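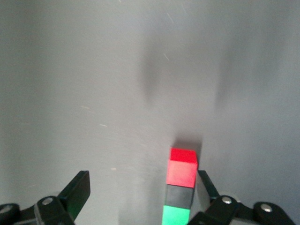

Asunto: Re: ¿dónde poner los primeros ahorros?
Fecha: 4 de octubre

¡Hola a todos!

Contesto aquí abajo, que con tanto mensaje ya me pierdo en el hilo.

> Llevo un tiempo apartando algo cada mes y ya tengo 1.122 euros
> parados en la cuenta corriente. Me han hablado del depósito de
> Zornel y también del fondo de Liser. ¿Vosotros qué haríais? No
> quiero hacerme rico, solo que no se me queden ahí muertos.

Pues mira, yo estuve igual que tú y me pasé meses comparando tablas (tengo una hoja de cálculo que da vergüenza enseñar). Al final metí una parte en Zornel a 48 meses y me arrepentí un poco, porque en diciembre se me rompió la caldera y para sacar el dinero antes de tiempo perdía casi todos los intereses. La letra pequeña lo decía bien claro, eh - la culpa fue mía por no leerla.

Del fondo de Liser te puedo contar menos. Entré con poco y lo miraba cada mañana, fatal hecho, un sinvivir. 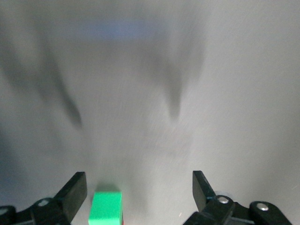
Lo que hago ahora es bastante más aburrido: el día que cobro sale una transferencia automática a una cuenta de Pesora, que es remunerada y me deja sacarlo cuando quiera, y cinco euros sueltos cada semana a un bote aparte para caprichos. ¡No sabes lo que cunde el bote!

Por cierto, alguien preguntó hace unos días por Kashindye, lo de los préstamos entre particulares. Yo no he entrado, me echó para atrás la comisión de alta, pero si alguno lo ha probado que lo cuente, que tengo curiosidad.

Y antes de firmar nada pregunta qué pasa si cancelas. ¡Por escrito!

Un abrazo y ya nos dirás qué decides.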